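# Calibrar a máscara da caixa no planejador de preensão

Guia para quem já tem o Tivus instalado e o nó de percepção publicando a nuvem de pontos. 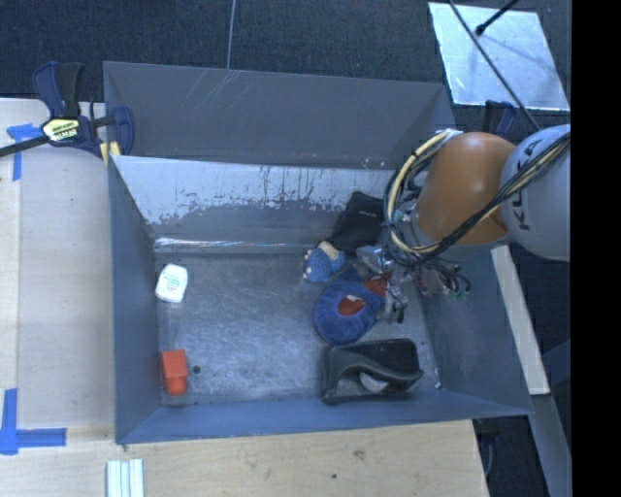

O planejador recebe a nuvem completa e só depois aplica a máscara. Se a máscara inclui as paredes, o amostrador propõe preensões na borda do metal; se recorta demais, os objetos encostados na parede somem da lista de candidatos. O procedimento a seguir ajusta esse limite.

## Pré-requisitos

- Tivus compilado com o módulo `cowie`
- Transformação câmera–base já calibrada
- Caixa fixada à mesa, vazia durante os passos 1 e 2

## 1. Capturar o fundo

Leve o braço à posição de repouso, fora do campo da câmera, e grave a profundidade de referência:

```
tivus capture --background --frames 28
```

O comando calcula a mediana por pixel. Metal polido devolve leituras nulas nas zonas de reflexo, que ficam marcadas como inválidas. Não interpole esses pixels nesta etapa.

## 2. Ajustar os planos

```
tivus fit-bin --planes 5 --tol 3
```

A tolerância é dada em milímetros. O ajuste estima o fundo e as quatro paredes, que podem ser inclinadas. Confira as normais no visualizador – a do fundo deve apontar para cima no referencial da base.

## 3. Definir as margens

Edite `bin.yaml`:

```yaml
mask:
 floor_offset_mm: 2
 wall_offset_mm: 12
 keep_invalid: false
```

`wall_offset_mm` afasta das paredes o centro da preensão, sem remover os pontos do objeto. Versões anteriores a março cortavam a própria nuvem, e um arquivo antigo precisa ser convertido com `tivus migrate`.

## 4. Verificar colisões

Coloque os objetos na caixa e rode o planejador sem executar o movimento:

```
tivus plan --dry-run --show-rejected
```

Rejeições do tipo `WALL_HIT` em objetos no meio do fundo indicam erro na transformação da câmera. Junto à parede são normais. Inclua no modelo de colisão o volume dos cabos do punho e os grampos de fixação. O arquivo URDF padrão não traz nenhum dos dois.

## Problemas conhecidos

- `EMPTY_MASK`: a normal do fundo está invertida. Repita o passo 2 com `--flip`.
- Candidatos sobre furos ou riscos do fundo: aumente `floor_offset_mm`, até 3.
- Peças muito finas desaparecem com a margem do fundo. Não há correção na versão atual.

Revisão: Elspeth Purves, 18 de maio de 2018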